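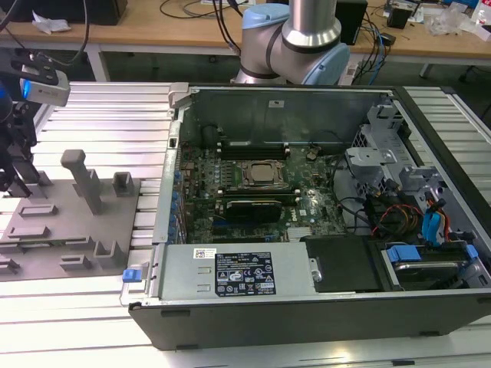
램부터 뺐다 꽂아 보라는 답글이 제일 먼저 달림. 접점 문제면 그걸로 끝난다고, 쿨러까지 뜯는 건 너무 나간 거 아니냐고.

해봤음. 두 번 해봤고 두 번 다 똑같았음. 아래에 순서대로 적음.

티켓 2878
접수: 4월 23일
요청처: Lambert 2층 도면실
분류: 하드웨어 / 데스크톱
상태: 처리중 → 모니터링 → 종료
우선순위: 보통 (도면실에서 높음으로 바꿔달라고 해서 바꿨다가 다시 보통)

접수 내용 (원문 그대로)
컴퓨터가 자꾸 꺼져요. Gitard 켜고 도면 돌리면 팬이 엄청 시끄러워지다가 그냥 꺼집니다. 파란 화면 같은거 없고 툭 꺼져요. 다시 켜면 켜지긴 하는데 한참 있어야 켜질 때도 있어요. 오늘만 벌써 여러번이고 저장 안 한거 다 날라갔습니다. 빨리 좀 부탁드려요.

09:40
원격 접속. 이벤트 로그 보니 예기치 않은 종료만 줄줄이. 덤프 없음. 드라이버 쪽은 아닌 듯. Gitard 로그에 103 오류가 있는데 매번 꺼진 다음 부팅 때 찍힌 거라 원인이 아니고 결과로 봄. 임시파일 안 닫혔다는 오류임. 이거 가지고 Gitard 재설치하지 말 것. 지난 12월에 다른 자리에서 재설치하다가 라이선스만 꼬였음.

09:55
온도 프로그램 띄우고 도면 하나 돌려봄. CPU 91도까지 올라가고 내려오지를 않음. 그래픽카드는 멀쩡. 원격 상태에서 꺼짐. 현상 재현됨.

10:10
현장 도착. 본체가 책상 밑 구석, 벽에 딱 붙어 있음. 뒤쪽 배기구 막혀 있었고 옆에 종이 박스. 일단 다 빼고 자리부터 띄움. 식힌 다음 다시 돌려봄. 좀 더 버티다가 또 꺼짐. 자리 문제만은 아님.

10:35
본체 회수해서 작업실로. 도면실에는 예비 노트북 하나 꺼내드림. Gitard 깔려있는 걸로. 모니터 케이블 규격이 안맞아서 젠더 찾느라 시간 좀 씀. 젠더 서랍 정리 필요 (매번 적는데 매번 안됨)

11:00
전원 코드 뽑고 전원 버튼 길게 눌러서 잔류 전기 빼고 시작. 눕혀서 옆판 열었음. 먼지 많음. 앞쪽 흡기 쪽이 제일 심하고 쿨러 방열핀 사이는 거의 막혀있음. 에어로 불어냄. 팬 날개는 손으로 잡고 불 것, 그냥 불면 헛돌아서 베어링 나감.

11:15
램 재장착. 지우개로 접점 닦음. 부팅 OK, 증상 동일.

11:20
램 다시. 이번엔 하나씩 슬롯 바꿔가면서. 메모리 검사도 통과. 램 아님. 위에 답글 주신 분 이게 두번째임.

11:45
파워 의심. 꺼지는 모양새가 파워 나갈 때랑 비슷해서. 파란 탭 눌러서 빼는 방식이라 빼는 건 금방인데 케이블이 드라이브 베이 쪽으로 돌아 들어가서 정리가 귀찮음. 시험용 파워로 바꿔 물려서 돌려봄. 똑같이 온도 올라가고 똑같이 꺼짐. 파워 원래 걸로 원복.

메모: 파워 다시 넣을 때 하늘색 SATA 케이블 눌리지 않게. 한번 눌려서 디스크 안잡힘. 5분 날림.

12:10
그래픽카드 빼고 내장 출력으로도 해봄. 동일. 카드도 아님. 카드 원위치.

12:20
점심

13:10
쿨러 뜯음. 원인 여기인 듯. 서멀이 완전히 말라서 가루처럼 부서짐. 그것도 한쪽만 발려 있었고 반대쪽은 거의 맨살. 쿨러 나사 하나가 덜 조여져 있었음. 전에 누가 열었는지 기록 찾아봤는데 이력 없음. Bumgate에서 납품받을 때 이미 이랬는지 중간에 누가 손댔는지 모르겠음. 납품 이력은 Bumgate에 메일로 문의해 둠.

13:25
CPU 윗면 알콜로 닦음. 고정 프레임은 안 열고 눌린 상태 그대로 닦았음. CPU를 굳이 소켓에서 뺄 이유 없음, 핀 휘면 일만 커짐. 쿨러 바닥면도 닦고. 보풀 안나는 천 써야되는데 없어서 안경닦이로 함. 다음에 주문할 때 천 추가.

13:40
Zumel 서멀 새로 바름. 가운데 콩알만큼. 쿨러 얹고 나사 대각선으로 조금씩 번갈아 조임. 한쪽 먼저 다 조이면 또 기울어짐. 팬 커넥터 꽂는거 잊지말것 (잊음. 부팅 때 팬 경고 떠서 다시 엶)

13:55
부팅. 팬 정상, 디스크 정상, 그래픽 정상. 부하 테스트 300초. 안 꺼짐. 온도 올라가다가 중간에 멈추고 더 안 올라감. 팬 소리도 확 줄었음. 한 번 더 돌림. 안꺼짐.

14:10
Gitard로 문제의 도면 열어서 돌림. 끝까지 감. 103 오류 안 뜸. 임시폴더에 남아있던 찌꺼기 파일은 옮겨만 두고 지우진 않았음. 저장 안된 작업분이 거기 있을수도 있어서. 도면실에서 확인하고 필요없다고 하면 그때 삭제.

14:30
옆판 닫고 도면실에 재설치. 책상 밑 말고 책상 옆으로 뺐음. 뒤쪽 손바닥 하나 들어갈 만큼은 띄워 달라고 말씀드림. 박스는 반대편으로. 예비 노트북 회수, 젠더도 회수.

상태 변경: 모니터링

요청처 답글
지금까진 안꺼져요! 소리도 조용해졌네요. 근데 날라간 파일은 못 살리나요? 어제 오후에 하던 거요.

답변
임시폴더에 있던 파일 바탕화면 "복구확인" 폴더에 넣어놨습니다. Gitard에서 직접 열지 마시고 복사본 만들어서 여세요. 열리면 다른 이름으로 바로 저장. 안 열리는 건 저희도 방법이 없습니다. 자동저장 간격이 꺼져 있길래 켜 두었습니다. 조금 느려져도 끄지 말아주세요.

요청처 답글
하나는 열렸고 하나는 깨졌어요. 깨진건 다시 그릴게요. 폴더는 지우셔도 됩니다.

답변
삭제했습니다.

내부 댓글
그래도 SATA 케이블은 새걸로 갈지 그랬냐는 의견. 눌린 적 있는 거면 나중에 또 말썽이라고.

내부 답변
맞는 말인데 길이 맞는 재고가 없었음. 주문 넣음. 오면 점심시간에 가서 교체 예정. 그때까지 디스크 오류 뜨는지만 원격으로 봄. 지금은 오류 없음.

내부 댓글
Bumgate 회신 왔냐고 물어보심

내부 답변
왔음. 출고 때 쿨러 작업한 기록 없다고만 함. 더 따져봐야 나올 거 없을 것 같아서 여기까지. 같은 때 들어온 본체가 도면실에 더 있으니 점검 때 온도만 한번씩 보기로 함. 별도 티켓으로 분리했음.

다음 날 추가
오전 내내 켜둔 상태로 작업했는데 꺼짐 없음. 온도 기록도 봤는데 괜찮음. 사용자 확인 받음.

케이블 교체 완료. 기존 케이블 폐기. 디스크 인식 정상.

사용 부품: Zumel 서멀 1회분, SATA 케이블 하나
구매 요청: 보풀 없는 천, 에어 스프레이, 모니터 젠더
원인: 서멀 경화 + 쿨러 나사 체결불량 + 배기구 막힘
조치: 청소, 서멀 재도포, 쿨러 재장착, 위치 이동, SATA 케이블 교체
상태: 종료

같은 증상 또 들어오면 램이랑 파워 바꿔보기 전에 온도부터 볼 것. 쿨러 나사 흔들어보는 건 1분도 안걸림.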